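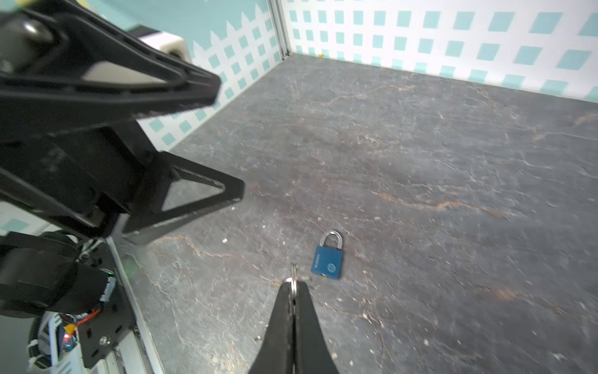
kuo_fan: Yo no tocaría el planificador todavía. Si la pinza ya tiene cogida la anilla y el candado está ahí al lado, el problema te viene de la estimación de pose. Loguea la pose del candado en cada ciclo y mira cuánto baila.

nekik_lab
2026-01-25
Vale, pues hecho, y baila una barbaridad jaja. Os pongo en contexto a los que entráis ahora: brazo casero, cámara en la muñeca, y la tarea es llevar la anilla hasta el arco del candado. Uso Itach para percepción y Rolia para el control. He grabado 187 episodios y el agarre lo tengo dominado, pero en la aproximación final la política se pone a dudar, adelante y atrás, adelante y atrás... ¡me desespera!

tornillo_flojo
¿Y el suelo ese con vetas? A mí Itach me sacaba bordes falsos con una encimera de mármol. La segmentación se agarraba a cualquier raya diagonal. Prueba un fondo liso un rato, aunque solo sea para descartar.

nekik_lab
No quiero fondo liso, la gracia es que funcione con el suelo que hay. Pero lo pruebo para comparar, venga.

kuo_fan
Discrepo con tornillo. Un cuerpo azul sobre gris oscuro se segmenta solo. Lo que es un infierno es el arco plateado, por los brillos, y justo es donde él quiere llegar. Y la anilla, otro tanto.

tornillo_flojo
Segmentar el cuerpo no te da la orientación, que es lo que le baila. Pero bueno, que pruebe.

marta_no_soy
Una pregunta tonta, ¿a qué resolución le entra la imagen a la red? Porque si la reduces a 96 de lado, la anilla se te queda en cuatro píxeles y ya puedes grabar episodios hasta jubilarte.

nekik_lab
Ejem. 96, sí. Lo dejé así por la latencia y ni me acordaba.

marta_no_soy
Pues recorta alrededor de la punta de la pinza. Con la cámara en la muñeca la punta te cae siempre en la misma zona, así que el recorte es fijo y no te cuesta nada.

kuo_fan
+1 al recorte. Y revisa los timestamps, que en Rolia la cola de imágenes venía con 2 fotogramas de retraso por defecto. Ese adelante y atrás me huele a eso tanto como a la pose.

nekik_lab
Lo del retraso no lo sabía, ¿eso en qué fichero se cambia? Voy a reentrenar con el recorte y los mismos episodios, sin grabar nada nuevo, y en febrero subo los logs.

kuo_fan
En el yaml del driver de cámara, busca queue_size. Cambia primero eso y pruébalo con la política vieja antes de reentrenar, que si tocas las dos cosas a la vez luego no sabes cuál era.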